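Cómo se teje una cesta de ratán
Cuadernos Pravow de materiales – Ciencias para primaria
Edad recomendada: a partir de 10 años

Qué es el ratán

El ratán es una palmera trepadora. Crece en bosques cálidos y húmedos, sobre todo en el sudeste de Asia. Su tallo es largo, delgado y flexible. Como no puede sostenerse solo, se agarra a los árboles cercanos con unas espinas en forma de gancho.

El tallo del ratán es macizo. El del bambú, en cambio, suele ser hueco. Por eso el ratán se puede curvar con calor o con humedad sin que se aplaste.

Del tallo se obtienen dos materiales. La corteza, lisa y resistente, se corta en tiras planas. El interior, llamado médula, se corta en varillas redondas. Las dos partes se usan en cestería.

Urdimbre y trama

Todo tejido tiene dos grupos de elementos. Los que sirven de estructura forman la urdimbre. Los que se cruzan con ellos forman la trama. En una cesta, la urdimbre suele ir de abajo arriba y la trama da la vuelta en horizontal.

En el tejido más sencillo, cada tira de la trama pasa por delante de un montante y por detrás del siguiente. En la vuelta de encima se hace al revés. El resultado recuerda a un tablero de damas. Se llama tejido liso o tafetán, igual que en las telas.
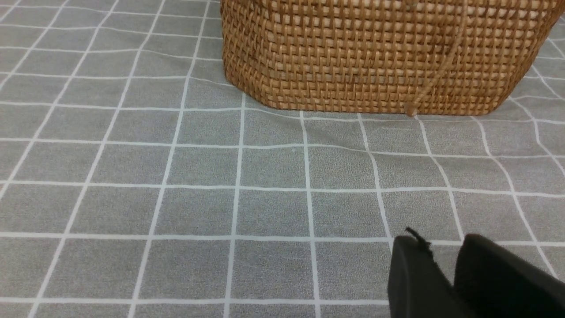
Tiempo de lectura: 5 minutos

En la cesta de la fotografía, las tiras horizontales son más claras y planas; las verticales, más oscuras. Entre los cruces quedan huecos pequeños. En el borde inferior el tejido se aprieta y forma una banda más densa.

El color tampoco es igual en toda la superficie: hay tonos miel y otros ámbar o rojizos. El ratán es un material vegetal y su color natural varía de un tallo a otro. También cambia con los años y con la luz, y algunos fabricantes lo tiñen o lo barnizan.

Por qué resiste

Una tira suelta se dobla con facilidad. Muchas tiras cruzadas se sujetan entre sí por rozamiento. El rozamiento es la fuerza que dificulta que dos superficies en contacto se deslicen. Cuando se carga una cesta, el esfuerzo se reparte entre muchos cruces.

La forma también influye. Las esquinas y las caras en ángulo dan rigidez a la pared, del mismo modo que una hoja de papel doblada se mantiene de pie mejor que una lisa.

Actividad: un tejido de papel

Material: dos cartulinas de colores distintos, tijeras de punta redonda, regla y pegamento.

Dobla la primera cartulina por la mitad. Haz cortes paralelos desde el doblez, sin llegar al borde, y ábrela – esa es la urdimbre. Corta la segunda cartulina en tiras. Pasa la primera tira por encima y por debajo, alternando. La siguiente empieza al contrario. Empuja cada tira contra la anterior y pega los extremos.

Repite el ejercicio dejando las tiras más separadas y compara cuál de los dos tejidos se deforma antes.

Vocabulario

Montante: varilla o tira vertical de la cesta.
Médula: parte interior del tallo.
Rozamiento: fuerza que se opone al deslizamiento.

Ficha siguiente: El mimbre y el sauce
Editorial Bralton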